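Ornby bakers told to hand over the butter tarts

The Ornby Fall Fair has settled the raisin question, in the sense that it has made everyone equally cross about it.

For as long as the fair has had a baking tent, butter tarts have been judged in a single class, plain against raisin against whatever it is people do with pecans. Starting this October there will be two classes, one for tarts with fruit and one for tarts without, and a tart with nuts may enter either, depending on how its maker feels that morning.

The change follows last year's result, when a raisin tart took the ribbon and a letter of complaint ran to six pages, two of them on the subject of soggy bottoms. The fair board read it aloud at its spring meeting. Minutes show a break was called after page four.

Under the new rules each entry must consist of six tarts on a plain white plate, no doilies. Pastry has to be made from scratch, with lard, butter or shortening all permitted, and filling must be "runny or set, but intentionally so." Judges have asked how they are meant to establish intent. The board has replied that they will know it when it reaches their sleeves.

Maple syrup is allowed in place of corn syrup. Bacon is not allowed in place of anything.

Entries are capped at 40 across both classes, and more than half the spots had been claimed by the end of the first morning. The Bakby Road Women's Institute, which has won the class more often than it cares to mention and mentions it fairly often, has put forward bakers on both sides. Dekum, the next town over, has no butter tart class of its own and has traditionally sent its best people to Ornby to lose graciously. It is sending 34 tarts to the sale table instead, a number that works out to five full entries and four left over for the drive.

Flour for the competition is being donated by Mancuso Mills, which has also offered to sponsor a prize for best crust. The prize is flour.

Those who only want to eat have been considered as well. The fair kitchen plans to bake 600 tarts for sale over the weekend, half with raisins and half without, in boxes tied with different coloured string. Last year's boxes were all tied with the same string, and the lineup at the returns table was longer than the one for the Ferris wheel.

Entry forms are at the library and the feed store. Plates must be dropped at the side door of the baking tent by 9 a.m., and the tent stays closed to the public until the ribbons are out. Bakers may not wait inside, stand on anything to see inside, or send in a child.
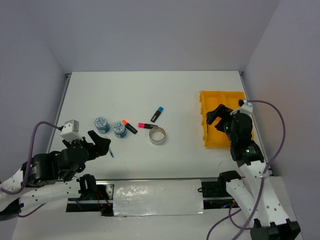

Cheryl-Ann wrote: Glad to see the classes split, but putting nuts in whichever one you like is asking for trouble. A pecan tart is a small pecan pie and belongs with the pies. Also, can somebody tell me if the plates come back this time? I'm still short one from last fall.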